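Home Notebook Balls Boots Pitch Archive Contact

6 min read

January, entered by Graziella Longo

Picking up again after the break. I have the ball rack mostly to myself this month, with Guido on boots and Meirion over at Callent every morning looking after the frost covers, so expect these entries to wander a bit. Gauge book is on the shelf over the pump if anyone wants the raw readings.
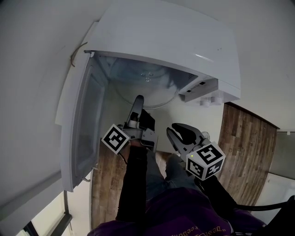
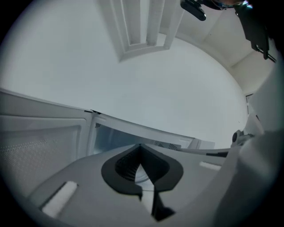 The complaint from the Grosari coaches is that the match balls feel dead by the middle of the first half on cold evenings, and that the same balls feel perfectly lively when they are pumped up indoors beforehand. I have heard this every winter since I started, and every winter I have said "well, cold air" and gone back to whatever I was doing, but this time Lucie asked me how much of it was cold air and how much was our valves, and I had to admit that I had no idea! So that is the job for the month. First thing was the valves, which want a bit of glycerin before the needle goes in, and ours had gone thick as honey in the cold cupboard. I gave the little jar a few seconds in the white microwave up high on the wall, the one with the two white knobs at the bottom, and had to stand on the step to see where I was putting it. It came out runny enough to drip off a needle. Please keep the lid off if you do the same, and wipe the jar before it goes back in the cupboard.

Six balls to begin with, all the Plonari winter model, all from the same delivery, numbered on the panel next to the valve with a paint pen. Numbers 1 to 3 have been used in training since the fall. Numbers 4 to 6 are fresh out of the bag. I set all of them to 800 millibar at the bench with the new Bassi gauge, or tried to, since you always lose a little puff when the needle comes out and you have to learn how much to overfill. Number 5 came back at 804 three times running and I decided to leave it there and write it down, which I think is better than fussing at it and stretching the valve for the sake of a tidy column.

Then they sat on the bench under the tea towel overnight, to see who leaks. Readings first thing, before the heating had properly come on, and again at noon once the room was back where it had been:

1: down a hair in the morning, back by noon
2: the same
3: down in the morning and stayed down
4: down a hair, back by noon
5: down a hair, back to 804
6: down a hair, back by noon

So number 3 leaks and the rest don't, as far as one night can tell me. I put number 3 under in the sink and there was a slow string of bubbles from the valve, with nothing from the seams. I was rather pleased with that. A leak you can see is a leak you can do something about. I gave it the warm glycerin, worked the needle in and out a few times, wiped it, and dunked it again. Fewer bubbles, still some. It has gone into the basket for a new valve, and I have taken it out of the cold test and put number 7 in its place, also a used one.

A silly mistake to record, because somebody will otherwise find it in the gauge book and wonder. Number 5 reads 872 on one line. I hadn't touched the pump. I had moved the ball to make room for my lunch and left it sitting up against the radiator for most of an hour, and when I picked it up it was as warm as a loaf of bread. Back on the bench it came down to 804 again by the end of the afternoon, so no air in and no air out, just a warm ball. I have left the line in with a note. Honest to goodness I think that one accident would teach the under-elevens more about winter balls than any lecture from me, and I may do it for them on purpose when they come around in the spring.

Now the cold half. I didn't want to wait for a proper frost, so I borrowed the walk-in cooler at the clubhouse kitchen, with permission, and the balls went in on the bottom shelf next to the orange juice. The thermometer in there says two degrees Celsius, and our bench is at twenty. I left them long enough to be cold right through, which I judged by the reading not changing between one check and the next. I took the gauge in with me and left it on the shelf too, so as not to be measuring a cold ball with a warm gauge, though I don't know that it matters.

By my arithmetic a ball set to 800 on the bench should be reading in the high six hundreds in there, if it has lost no air at all. (You have to add the outside air before you do the sum and take it off again afterward. I forgot the first time and got an answer that made everything look much better than it is. Renzo caught it.) The five sound balls all came in close to that, the used ones no worse than the new ones, and number 7 behaved itself beautifully. Brought back to the bench and left alone, they all climbed to where they began.

What I take from this is that the dead feeling is mostly the temperature, and the old balls are no more to blame than the new ones, leaving aside number 3. I would like a second round before I say so to the coaches. I'd also like to do it outdoors on grass, where the ball is being kicked and gets a bit of warmth from that, or so Guido says. He is very firm about it. I am not so sure a side foot pass warms anything, but it costs nothing to check.

Bounce: dropped each one from the same mark on the door frame onto the concrete, cold and then at bench temperature, with Lucie calling the height against the tape. We could both hear the difference before we could see it. Cold balls give a flatter sort of slap. I haven't put the heights down here because we were reading them by eye and disagreed by a finger's width more than once, and I'd sooner do it again with her phone propped up in slow motion than have people quoting numbers I don't trust.

Kicking rig: Renzo has number 6 on the rebound board for 300 strikes, to see whether the valve holds after a session's worth of thumping. He got through the first batch before the foot plate worked loose and we stopped. The bolt was fine, the washer under it had dished. I've put a thicker one on and marked the bolt head with the paint pen so that we can see if it creeps. Pressure before and after that first batch was the same as near as I can read it. He'll carry on tomorrow if the spring doesn't do that thing again where it catches on the guard. If it does, please don't free it with your hand, use the long bar.

Meirion rang from Callent while I was writing this up. He says the home side there has always pumped up in the unheated shed behind the goal, an hour before kickoff, and he doesn't remember anybody complaining of dead balls. Well, no, they wouldn't! Fill it cold and it's right when it's cold. The trouble would come if they carried those balls into a warm dressing room and the referee checked them there, when they'd read high and he'd quite properly let some air out, and then you are back where we are. I've asked Meirion to take a reading in the shed and another at the center circle next time there's an evening game, and I'm sending the old gauge over with him, the one with the cracked face, after I've compared it against the new one.

Still to do:

Compare old gauge and new gauge across the range, warm and cold.
New valve for number 3, then a night under the tea towel.
Finish Renzo's strikes on number 6.
Bounce heights again with the phone.
Ask the coaches what time the balls get filled on match evenings, and in which room. I have been assuming it's the boot room and I've never asked.
More glycerin. The jar is down to the last finger and Guido has been using it on his stud key.

Cooler shelf wiped down and the kitchen thanked. Numbers 1, 2, 4, 5 and 7 are back on the rack at bench pressure; please leave them alone until I've done the second round, even if they look like the nicest balls on the rack, which they are.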